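Filters, Thermostats and Other Things You Meant to Get To

May is the month when heating systems all over the valley get forgotten. The furnace goes quiet, the windows open, and the filter that went in last fall sits in its slot wearing a gray sweater. Then comes the first cold night of October, and our phone starts ringing before breakfast.

We at Pincombe Heating would like to spread those calls out a little. So the spring tune-up is back, and it costs $29 less than the same visit will cost you in the fall. Same technician, same vacuum, same remarks about what you have been storing next to the burner compartment.

A tune-up covers the burners, the blower, the flame sensor, the safety switches and the condensate drain if you have one. We also look at the venting outside, where birds have usually been house hunting. If something needs replacing we write down what it is and what it costs, and you can think about it all summer. We had a customer on Liyanage Street think about an igniter for three summers. It was a very well considered igniter by the end.

Now, filters. The package says to change them every so many months, and the package is written by people who sell filters, but in this case they have a point. A one-inch filter in a house with a dog has a short and difficult life. The 4-inch kind lasts a good deal longer and only fits if your cabinet was built for it. Please don't fold one. We have seen it done, and the furnace made a noise like a harmonica.

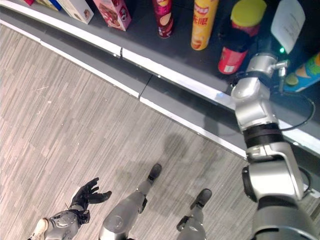
If you don't know your size, it's printed on the cardboard edge of the old one, along with an arrow showing which way the air goes. The arrow points toward the furnace. Write the size on a piece of tape and stick it to the cabinet door, so that next time you won't be standing in a store trying to remember whether it was 16 by 20 or 16 by 25. (It was the other one.)

A few of you have asked about the Grukora thermostat, the one with the glowing ring. We install it and it works fine. It will also tell you how your heating compares with the neighbors', which some households find motivating and others find to be an argument. If you want something plainer, the Fukex has two buttons and a number. My mother-in-law has one and has never called me about it, and I can't offer higher praise.

Whichever you have, check the schedule now. Plenty of thermostats in town are still set to warm the house at 5:30 in the morning for a job the owner left years ago, and they will go on doing it 365 days a year if the weather lets them.

Last item. Pincombe members get first pick of the spring slots, and there are 200 of them, mornings going fastest. Call the shop or stop by the counter. We open at 7:30 and the coffee is free — it's also from 7:30, so adjust your expectations if you come in after lunch.

And move the paint cans away from the furnace before we get there. We will be looking.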